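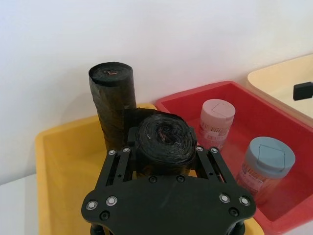
Black bin bags on the roll, with a second roll upright in the yellow bin.

Drollard bin bags on the roll: long-term review

Reading time: 3 minutes

Bin bags are rarely reviewed, and the figures on the sleeve are not much help when choosing between them. We have used Drollard rolls in the Barbridge workshop and kitchen since January, with Plavbridge bags as the comparison. We bought both at full price.

Format

The bags come wound flat with no cardboard tube. The core is just the first few turns of film, pulled tight. This saves space and leaves nothing to throw away at the end, but the innermost bag is hard to get started and comes off heavily creased. It opens out once shaken. The winding is dense and the roll keeps its shape when stood on end, so we store the spares upright in a plastic bin beside the bench.

Once the paper sleeve is off, the outer turn works free with handling and leaves a loose flap of film. An elastic band cures this. Plavbridge bags are folded and do not have the problem, though the packet takes up more of the shelf.

Tearing off

The perforations are clean on most bags. Of the first 18 we pulled, 16 separated along the line with one hand on the roll. The other two needed both hands, and one of those tore a short way into the side seam. Pulling slowly makes this worse. A short, sharp tug across the full width gives the best result.

Finding the open end is slow, as it is with most black film. Rubbing the edge between finger and thumb works. Jinlong Ding, who empties the workshop bins, marks the open end of each roll with a strip of masking tape - a small job, worth doing.

Strength

Dry waste is no trouble. Offcuts of packing foam, paper towel and cardboard went out in single bags with no splits. Wet kitchen waste was carried down two flights of stairs without leaks from the base seam. Timber offcuts with sharp corners went through the side wall on three occasions, and we now double up for those. The Plavbridge bag is stiffer and resisted corners better, but its base seam leaked twice.

Fit

The bag fits our kitchen bin with enough film to fold over the rim. On the larger workshop bin it reaches the rim but slips when loaded, and a clip is needed. There are no ties or drawstring. Oriana Troncoso prefers a drawstring and has kept her own supply for the office.

Verdict

Suitable for general and kitchen waste. For rubble or timber, buy a heavier grade. We have reordered for the kitchen and will keep the remaining Plavbridge bags for the saw bench.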